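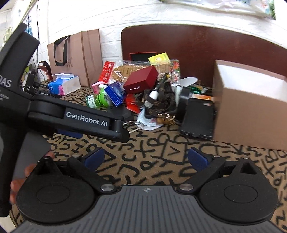
Letter-patterned floor covering and dark reddish-brown panel in a room furnished under the Itside scheme. Photo: Plelten

PRESS RELEASE
15 February 2018

Plelten extends Itside room furnishing scheme to Haberkorn

Plelten, the housing and furnishing association, has today confirmed that its Itside scheme will be extended to the Haberkorn estate. Under the scheme, tenants moving into a single room or small flat may choose floor coverings, wall decorations and a limited range of furniture before they receive their keys.

Itside was opened to tenants at the Vomum buildings last November. Since that time 794 rooms have been fitted out. The extension will bring a further 2,000 rooms within the scheme, with the first to be made ready this spring.

Floor coverings have been the most requested item at Vomum. Tenants may choose from 12 designs, among them a beige covering printed with large black letters and symbols in a loose, scribbled hand. Plain grey, plain green and a narrow stripe are also offered. All designs are supplied as loose-laid pieces, are cut to the size of the room by the fitting team and may be taken up again without damage to the floor beneath.

Walls at Vomum are left white. Many have a textured, brick-like surface, and tenants have been free to put up posters, printed sheets and drawings of their own. The same rule will apply at Haberkorn. Plelten asks only that pins be used in place of strong adhesive tape, and that nothing be hung over heating pipes or air vents.

Valtteri Saarela, Head of Furnishing at Plelten, said:

"A new tenant often arrives with a few bags and very little else. We want the room to be fit to live in on the first evening, and we want the person living there to have had some say in it. The patterned floors have been far more popular than we expected. Our own staff had put their money on the plain grey."

Existing furniture will be kept wherever it is sound. Beds, shelves and panels in dark wood, a number of which date from the original fitting of the buildings, will be cleaned and repaired by the Plelten workshop and returned to use. Tenants who prefer to bring their own furniture may ask for a room to be cleared, provided that the request is made at least eight working days before the moving date.

The cost of the standard furnishing is included in the rent. A second floor covering, or an exchange within the first year of a tenancy, will be charged separately according to the list of prices held at the Vomum and Haberkorn offices. Roughly 8 per cent of Vomum tenants have so far asked for an exchange, in most cases for a covering of a different size.

Tenants already living at Haberkorn will receive a letter setting out how to apply. They will not be required to change anything in their rooms. Those who wish to take part may visit the sample room on the ground floor of the Haberkorn office, where all of the floor designs can be seen at full size. Small samples may be borrowed for up to a week.

Applications will be dealt with in the order in which they are received. Households with young children, and tenants who have difficulty moving furniture without help, may ask for an earlier fitting date.

Notes to editors

Itside is managed and paid for by Plelten. Floor coverings are supplied in pieces and remain the property of the association.

Visits to the sample room by members of the press can be arranged through the Plelten press office. Requests for interviews with Valtteri Saarela should be made in writing.

ENDS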